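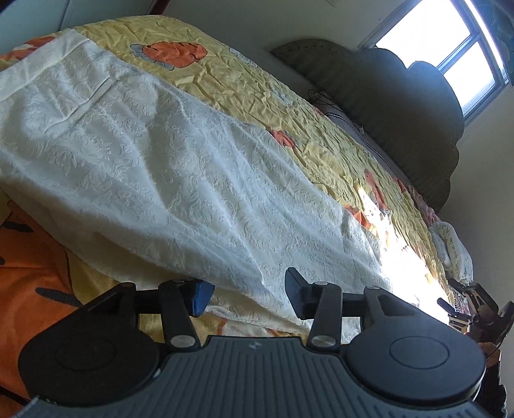
Gripper purchase planning, home textiles work

Loltley is replacing its hand-held grippers this summer, and this page collects what we need to settle before the order goes in. It is meant for the people who sign off on the budget and for anyone joining the bedroom work in July. The captions cover the work first and the money after that.

Bedroom setup, June 2022. Hand-held gripper over a quilted yellow bedspread with a white embossed cloth draped across it. One fingertip is a blue rubber pad, the other is black and rectangular.

Bed covers are the hardest thing on our list. Thin cloth needs a soft tip that grabs without pinching through, and a quilted layer needs more opening width. We want one tool that does both – changing tips between items takes too long.

Fingertips. These are the part we expect to replace most often. Soria sells the rubber pads in packs of 21 at $149 a pack. The budget has three packs in it, and Reda Badawi would like a fourth held back for the fall.

Grippers. Two quotes are in. Hastitari wants $700 per unit with the linkages assembled and a spare set of pins. Sýkora wants $283 for the body and linkages only, tips not included, and we would do the assembly ourselves. Please don't compare those two numbers directly. The Sýkora price leaves out bench time and the mounting plate.

How many. The plan is for four units. Two go out to bedrooms, one stays on the bench and one is a spare. If the Hastitari quote wins, we drop the spare for this year.

Fabrics. Bedspreads, loose covers and cushion covers come out of the household supplies line, so leave them off the equipment form. Keep the receipts anyway.

Still open: shipping on the Hastitari order, and whether Soria's pads fit the Sýkora linkage without an adapter. Reda has asked both firms and will add the answers to this page. Changes to unit counts go to Reda before the form is submitted.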